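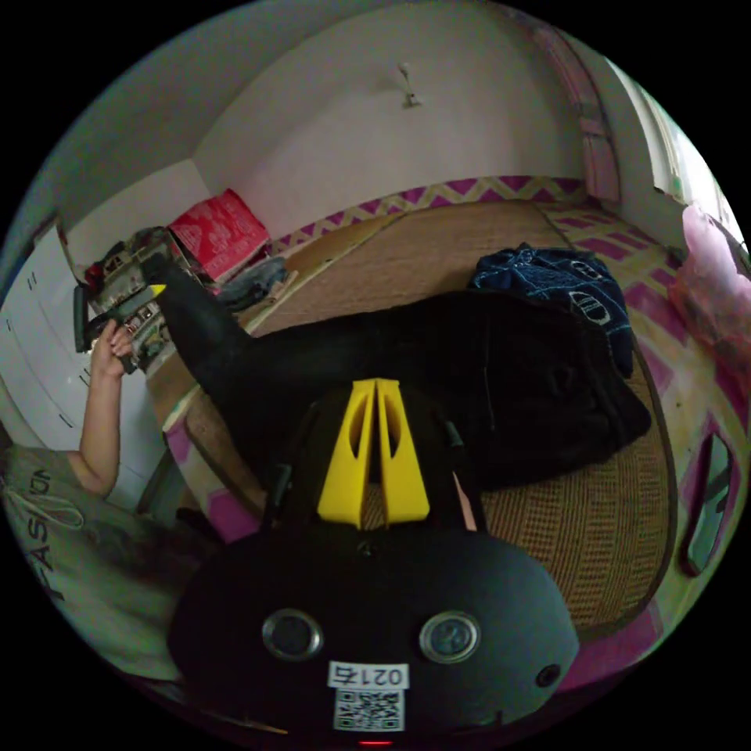 How to compare two hand-held grippers on soft laundry

If you've only ever tested a gripper on blocks and cups, clothes are going to surprise you! Cloth slides, folds over itself, hides its own edges, and it's a wonderful way to find out what your fingers are good at. This walkthrough covers the side-by-side test I use for hand-held grippers before anything gets bolted to an arm. I ran it in May with a Graro hand-held unit and a set of Pullusier fingers, and you can do it in an afternoon.

What you need

Two finger sets that fit the same body
A bed or a low table, with whatever cover it normally has
A few garments of different weights (at least one big dark one)
A notebook, or the Kazemi logging sheet if you like having columns

Step 1. Set up the surface

Leave the bed as it is. A woven mat is great for this because the fingertips have something with texture to slide over, and you learn very quickly whether they catch. Try a plain sheet later and compare. Open the curtain if there is one, and write down the time. Light from a window changes a lot between 8 in the morning and noon.

Step 2. Check the fingers

Close them slowly and look at the gap from the front. You want the two plates parallel the whole way up. If they touch at the tips first, thin fabric will pinch nicely but a thick seam will squirt right out. Mahtab Tabrizi at Uvwood taught me to close them on a strip of printer paper and tug, once at the tip and once near the base. If the tug feels different, adjust before you go on.

Step 3. Start with the big dark piece

Spread it across the middle and leave the folds in. Come in from above with the fingers open, pick one fold, and close. Lift a hand's width, hold, put it back. Do the same fold with the second finger set before moving to another one, otherwise you're comparing folds! 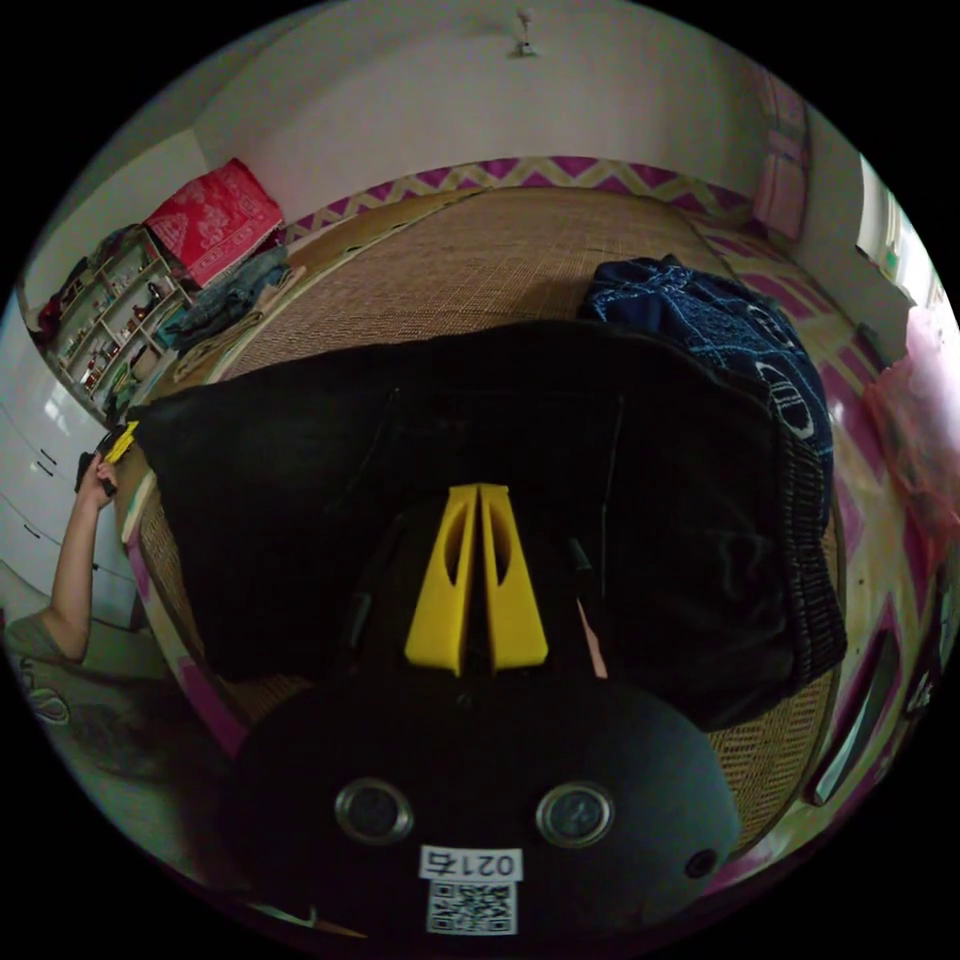 Lining up over the black cloth, with the navy printed piece further back.

Dark cloth is also the hard case for the cameras. When you play the recording back, look for whether you can still follow the fold once the fingers are close to it. If it all turns into one black patch, add a lamp from the side and repeat.

Step 4. Move to the smaller pieces

Now try something lighter. This is where finger shape really shows, and it's my favorite part. Tapered plates get under an edge that blunt ones just push along. Go for a corner, then the middle, then a spot where two pieces overlap, and see whether you can take only the top one.

Step 5. Score it

I keep 3 scores: got it first time, got it after a nudge, missed. My last session came to 43 grasps per finger set, enough for the differences to stop jumping around. Write a word or two beside each miss ("slid", "grabbed the mat too"), as those notes are more useful later than the totals.

Small things that help

Keep your wrist loose. A stiff wrist makes every finger set look bad.
Wipe the tips between garments, lint builds up faster than you'd think.
Swap which finger set goes first halfway through, so your own practice doesn't favor the second one.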